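Part-time bench assistant, phone accessories
Sarpong Accessories, Mandstead
Hours: 23 per week, mornings

Sarpong sells phone cases and small phone parts online and through market stalls. We are looking for a part-time assistant for our sorting bench in Mandstead, starting in February.

The work is mostly cases. They come to the bench mixed, and you sort them by model and color, check them for marks and wipe them off. You look at the camera openings first, then the rims and corners, then the inside. Cases that pass go into a sleeve with a label. Anything with a smudge that won't wipe off goes in the seconds tray.

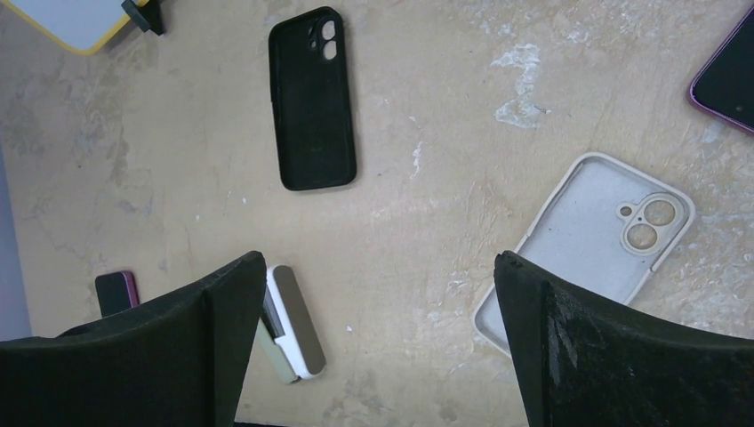
Black case and light gray case on the table

We hold cases for 60 phone models. You don't need to know them before you start. There is a chart at the bench, and you will have two weeks of training alongside another assistant. Stock is logged in Imness, which is a simple program and takes a morning to learn.

You will also keep the work surface clear, restock sleeves and labels, and write on the whiteboard at the end of your shift if there is something the next person should know. Other messages are fine too.
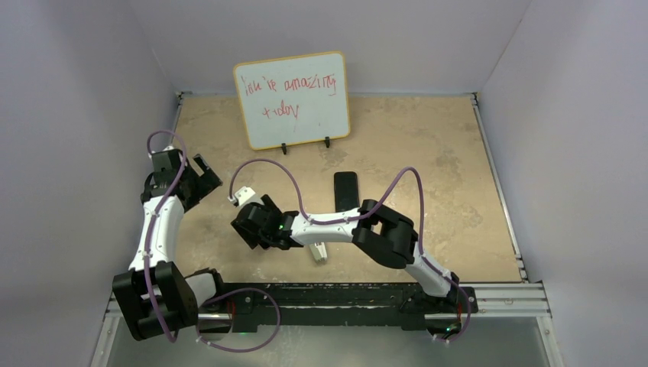
Whiteboard at the back of the work surface

You should be able to:
Tell close shades of gray and beige apart
Read small print on labels
Sit or stand at a bench for two hours at a time
Lift a full carton of stock

Experience in packing or retail is useful but not required. Gloves are supplied. The building is on the Cisetti Road bus route and there is parking behind it.

To apply, send a short letter and your work history to the Sarpong office in Mandstead, or drop them off at the front desk before noon. Please say which mornings you can work.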